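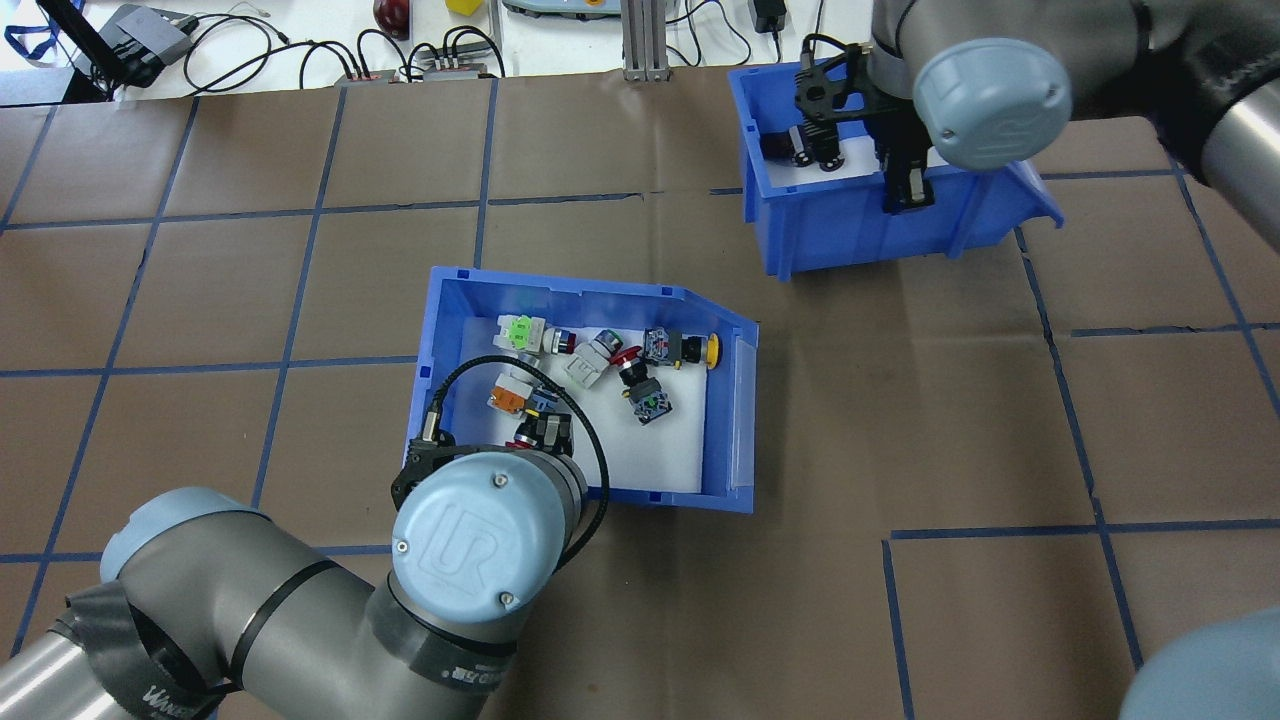 Pushbutton switches in a blue parts bin.

About Drurar Heating Controls

Drurar repairs and replaces the controls on home and light commercial heating systems. That covers thermostats, zone valves, circulator relays, low-water cutoffs, outdoor reset controls and the wiring between them. We work on gas, oil and electric boilers, and on hydronic systems fed by heat pumps. We do not install boilers or sell fuel.

How we started

Joanne Nuttall opened Drurar in a rented unit in Fitholm after several years as a service technician for an oil dealer. A lot of her calls in that job were for boilers that had nothing wrong with them. The burner was fine, the pump was fine, and the house was cold because a zone valve had stuck or a thermostat wire had been stapled through. Customers were sometimes quoted for a new boiler when the part they needed would fit in a coat pocket.

She started out with one van and did mostly evening calls. The second van came the next winter, along with a technician who still works here. We moved to our present shop on the Ulatier side of town when the first one ran out of shelf space. Old controls take up room, and we keep a lot of them.

What we do

Most of our work is no-heat calls and uneven-heat calls. A no-heat call usually takes one visit. Uneven heat can take longer, particularly in older houses where rooms have been added and the zones were never changed to match. We will tell you at the first visit if we think it will need a second one.

We also do planned work. Common jobs are splitting one zone into two, replacing mercury thermostats, adding a freeze alarm to a house that sits vacant in winter, and tidying up control wiring before a home sale. Planned work is booked from April through September. August fills up first, so call early if you want the job finished before the heating season.

For landlords and property managers we offer a yearly controls check. It includes testing every safety switch, checking each thermostat against a reference thermometer, exercising the zone valves and labeling any wire that isn't labeled. You get a written report for each unit. We currently look after 836 apartments under this plan, in buildings that range from converted houses to a block of 57 units near the rail station.

Parts and bench repair

The shop stocks controls from current makers and a fair number that are out of production. If you have an older system and have been told the part can't be had, send us the model number before you give up on it. We have over 200 discontinued items on the shelf – mostly relays, aquastats and valve heads – and can often match a modern replacement when we don't have the original.

Some controls can be repaired on the bench. We will look at a part you bring in for a flat fee of $33, which comes off the price if you go ahead with the repair or buy a replacement from us. We do not repair gas valves or flame safeguards. Those are replaced with new ones, with no exceptions.

The Obi monitor

Obi is our own temperature monitor, put together in the shop. It plugs into a wall outlet and sends a text message when the room drops below a temperature you set. It does not run the heating and it does not replace a thermostat. We made the first batch for customers with vacation cabins and kept making them when the property managers asked for some too. A backup battery keeps it going through a power cut, as long as there is cell service.

Where we work

We cover Fitholm, Ulatier and the towns along the river as far as the county line. Outside that area we can still help with parts by mail, and with advice over the phone if your own technician wants to talk something through.

Hours and contact

The parts counter opens at 7:30 a.m. and closes at 4 p.m. on weekdays. From October through March a technician is on call overnight for no-heat emergencies. The overnight rate is higher than the daytime rate – ask for it when you call and we will give you the figure before anyone is sent out. Please have the make of your boiler handy, and the model number of the thermostat if you can read it.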